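4. 知覚とプランニングの設定

この章では、双腕セルに Gistia(ジスティア)をつないで、スポンジの把持タスクを最初から最後まで動かせるところまで進めます。3章でアームの原点合わせが済んでいれば、あとはほぼソフトウェアだけの作業です。自分で引いた軌道を腕がなぞりはじめる瞬間は何度見ても楽しいので、ぜひ今日のうちに4.4まで行ってみてください!

Gistia のビューアは、手首・固定・頭部の映像を同じ時間軸で切り替えて見られます。

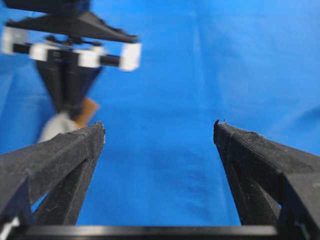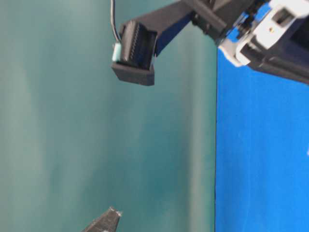
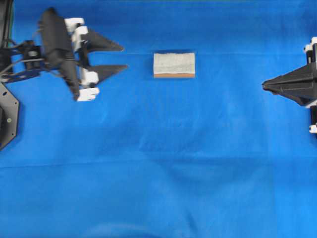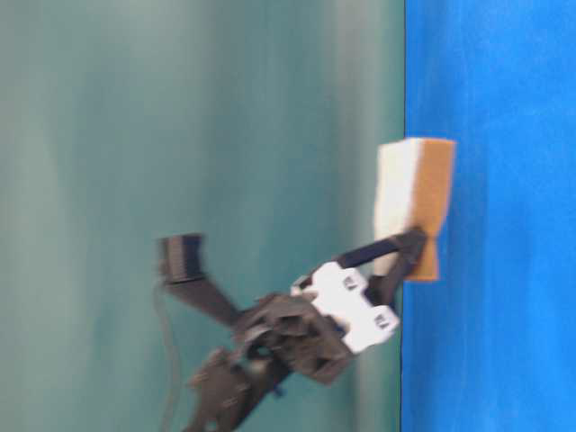
4.1 カメラストリームの登録

1. 制御PCで Gistia を起動し、左のメニューから「ストリーム」を開きます。

2. 「追加」を押し、手首、固定、頭部の順に登録します。順番を変えても動きますが、この章の説明はこの並びを前提にしています。

3. それぞれに役割を割り当てます。手首は wrist_l と wrist_r、固定は side、頭部は head です。役割名はあとでプランナーがそのまま参照するので、大文字や全角文字を混ぜないでください。

4. 「同期テスト」を実行します。タイムスタンプのずれが 6 ms 以内なら合格です。

5. 固定カメラの向きを確認します。セルの4枚目の映像のように、青い作業面が画面の右側に縦に立って見える取り付けなら、side の「表示回転」で見やすい向きに直せます。変わるのは表示だけで、記録データと推論への入力は元の向きのまま残ります。

注記:表示を回転させても外部パラメータは書き換わりません。カメラを物理的に動かしたときは、必ず4.2をやり直してください。

4.2 座標系の対応づけ

座標系は base、wrist、object の三層です。最初はとっつきにくく見えますが、ここが合うと後の工程が驚くほど素直になります。

1. 「キャリブレーション」タブで Vusasov(ヴサソフ)を呼び出します。

2. 片腕ずつ、自動姿勢列を再生します。姿勢は 50 点あり、途中で一時停止しても続きから再開できます。

3. 終わると再投影誤差のグラフが出ます。山がひとつだけ飛び出しているときは、その姿勢を右クリックして除外し、「再計算」を押してください。全体をやり直す必要はありません。

4. 結果を保存し、もう一方の腕でも同じことを繰り返します。

5. 最後に「両腕の整合」を実行します。base が共有されていないと、左右の腕が同じスポンジを別々の位置にあるものとして扱ってしまいます。

注意:自動姿勢列の再生中は両腕の可動範囲に手を入れないでください。非常停止ボタンには必ず一人が手を添えておきます。

4.3 物体検出の調整

検出器の既定モデルは、平らに置いた二層のスポンジをよく拾います。3枚目の頭部映像では、青い布の上のスポンジは明るい色の面が上になっていて、手前側の縁にオレンジがかった薄い帯が見えています。この細い帯が、向きの推定ではとても頼りになります。

1. 「検出」タブで対象クラスに sponge_2layer を選びます。

2. head の映像上でスポンジを囲む領域をドラッグし、「色モデルを作成」を押します。

3. 背景の色として布を一か所クリックします。しわで暗くなった部分も追加でクリックしておくと、陰を物体と取り違えることがぐっと減ります。

4. 信頼度のしきい値は 54 から始めてください。誤検出が出るなら上げ、見失うなら下げます。一度に大きく動かすより、少しずつ変えて結果を見るほうが早く決まります。

5. 「向きの表示」をオンにして、矢印がスポンジの長辺に沿っているか確かめます。

ヒント:手首カメラには自分の指先がいつも大きく映り込みます。1枚目のように黒い指が画面の下側を占める場合は、「自己マスク」で指の輪郭を塗りつぶしてください。開いた状態と閉じた状態の両方でマスクを作り、開度に応じて補間させるのがおすすめです。この機能は Rohani Sumampouw さんの提案で入ったもので、手首視点の検出が見違えるほど落ち着きました。

4.4 把持プランの作成と実行

いよいよ動かします!

1. 「プラン」タブで新規プランを作り、プランナーに Trandance(トランダンス)を指定します。

2. 使う腕を選びます。「自動」にすると物体に近い側の腕が選ばれます。初回は left か right を明示しておくと、ログが読みやすくなります。

3. 把持候補を生成します。候補は画面に半透明の指として重なって表示され、クリックするとその候補に至る軌道が再生されます。いろいろ試して見比べてみてください。

4. 使わない腕の「待機姿勢」を決めます。指先が作業面の上に残る姿勢でも計画は通りますが、障害物として扱われるため、そのぶん経路が遠回りになります。

5. 速度倍率を下げ、「ドライラン」を実行します。ドライランでは、指が接触の手前で止まります。

6. 問題がなければ「実行」を押します。

注意:把持力の上限は必ず設定してください。柔らかい物体では、指が閉じきるまで力が立ち上がらないことがあります。上限が空欄のままだと、プランナーは指の機械的な限界まで閉じようとします。

4.5 記録と再生

実行のたびに、映像と関節角、指令値がひとまとまりの「エピソード」として保存されます。既定の保存数は 100 で、超えると古いものから上書きされます。残したいエピソードには鍵マークを付けてください。

1. 「エピソード」タブで一覧を開き、見たい行をダブルクリックします。

2. 時間軸をドラッグすると、全視点が同時に動きます。手首の映像がぶれて読み取りにくいときは、同じ時刻の side か head に切り替えると状況がつかめます。

3. 気になる時刻で M キーを押すと目印が付きます。目印は Xavier 形式で書き出せるので、学習側のツールでもそのまま読めます。

4. 「計画との比較」をオンにすると、計画した軌道が青、実際の軌道が橙で重なります。二本が離れはじめる場所を見つけたら、5.2の追従ゲインの節へ進んでください。

注記:ディスクの空きが足りないと、記録は映像から先に止まります。関節角と指令値は最後まで残りますが、映像のないエピソードは「計画との比較」でしか開けません。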